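Foro Casa y Cocina > Mesa y menaje > ¿Vasos bajos o altos para el agua de diario?

nivespagano
Hola a todas y todos. Llevo desde enero dándole vueltas a una tontería y necesito opiniones. Se me han ido rompiendo los vasos altos de toda la vida (quedan dos, y uno tiene una mella) y quiero cambiar a vasos bajos y anchos, transparentes, sin dibujo ni nada. Mi marido dice que eso es para whisky y que el agua se bebe en vaso alto. ¿Vosotros qué usáis? La mesa es blanca mate, por si influye, que yo creo que sí.

tresfogones
En casa bajos desde hace años. Caben en la bandeja de arriba del lavavajillas sin pelearse con el aspa y no los tira nadie con la manga. Los míos son unos Brinik, compré 7 porque el octavo venía roto en la caja y me lo descontaron.

marisa_farina
Pues yo voto por los altos!! El bajo se queda corto, te levantas a rellenar cada dos por tres, y si tienes la botella en la mesa acabas sirviendo todo el rato. Además, al ser anchos ocupan muchísimo sitio en el armario, eso no lo cuenta la gente cuando los recomienda.

nivespagano
Marisa, lo del armario me preocupa, sí. Lo de rellenar no tanto, la botella está siempre en la mesa. Os dejo una foto:

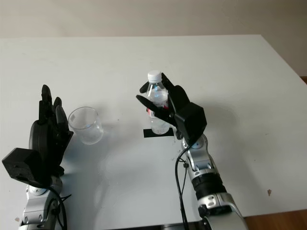 Vaso bajo y botella de agua sobre la mesa blanca

A mí me gusta cómo queda, muy limpio. El borde redondeado también me convence, los finos me dan un poco de grima al morder (sí, muerdo los vasos, qué pasa).

tresfogones
Queda bien. Sobre blanco el cristal transparente casi desaparece, yo de noche he dejado el mío en el borde y he ido a buscarlo a tientas jajaja. Ponle un salvamanteles de color y listo.

Rufo33
Discrepo con todo el mundo. Para diario, vaso apilable y punto, sea alto o bajo. Los Skarkach que tuve yo no apilaban y terminé regalándolos. Y la botella de plástico en la mesa, fuera, una jarra de cristal y te cambia la comida.

marisa_farina
Rufo, la jarra coge olor a nevera en cuanto te descuidas. La botella tiene tapón y la jarra no. Fin.

Rufo33
Hay jarras con tapa, Marisa. La mía es de Sartori y va de maravilla. Y se lava, eh, que no pasa nada por lavar una jarra.

marisa_farina
¿Con ese cuello tan estrecho? Suerte con el cepillo.

nivespagano
Haya paz, que yo venía por los vasos. Voy a coger dos bajos sueltos para probar una temporada y si mi marido sigue protestando que beba del de la mella. Tresfogones, ¿los Brinik esos se rayan mucho en el lavavajillas?

tresfogones
Rayarse no, ponerse blancuzcos un poco. Con vinagre se va casi todo.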